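铝型材边框的缝到底怎么清？膏状清洁剂靠谱吗

楼主 灰缝难民
台面是白底灰纹的那种，后面和右边立着浅色墙板，墙角一根铝型材立柱，右边墙板底下有一条铝型材压边。问题全在压边的槽里，脏东西进去就不出来。店里推荐Treltton的清洁膏，说抹上等一会儿一擦就掉，400克一罐。我不太信，有人真用过吗？

2楼 Harju老住户
用过，擦平面还行，槽里根本够不着。膏干在槽里比原来的灰还难弄，白的一条一条的，我后来拿竹签抠了一晚上。

3楼 poppy_e
楼上是没冲干净吧？我用硬毛牙刷蘸着刷，再拿湿布带一遍，挺好的啊。

4楼 Harju老住户
压边装死在台面上，怎么冲？水顺着缝往底下跑，你替我拆？

5楼 半桶水师傅
先别急着买东西。槽里干的碎屑用吸尘器扁嘴吸，吸完再说擦。褐色的印子先分清是油还是锈水渍，油用中性洗洁精，别上钢丝球，铝面一刮就花，以后更藏灰。

6楼 poppy_e
同意别用钢丝球。但洗洁精对老油渍没用，我试过。

7楼 半桶水师傅
敷湿纸巾二十分钟再擦，你试过这个没有？一喷就擦当然没用。

8楼 Ville修台面
我更想问台面。网上都说抛光粉能去划痕，我持怀疑态度，是涂层面的话越抛越雾。先用指甲刮一下，卡指甲的就是真划痕，别折腾了；不卡的多半是蹭上去的印子，橡皮都能擦掉一些。

9楼 灰缝难民
回8楼，台面靠中间有一道深色细竖痕，墙角附近还有些浅划线，和花纹混在一起不好认。墙板倒还干净，右边那块靠上有几个小黑点。

10楼 Harju老住户
小黑点别用膏擦，擦完一圈亮的，比黑点还显眼。

11楼 灰缝难民
那清洁膏先不买了，吸尘器加牙刷试一轮。右边那条压边中间一段最脏，有褐印和发黑的积垢，再往下还卡着蓝的黄的小碎渣。我打算从那一段开始，槽口想拿硅胶条封上，又怕封完里面更脏，封过的说说。
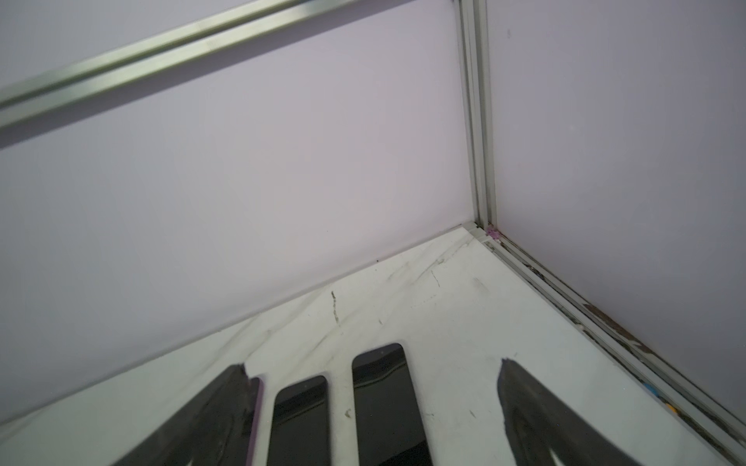
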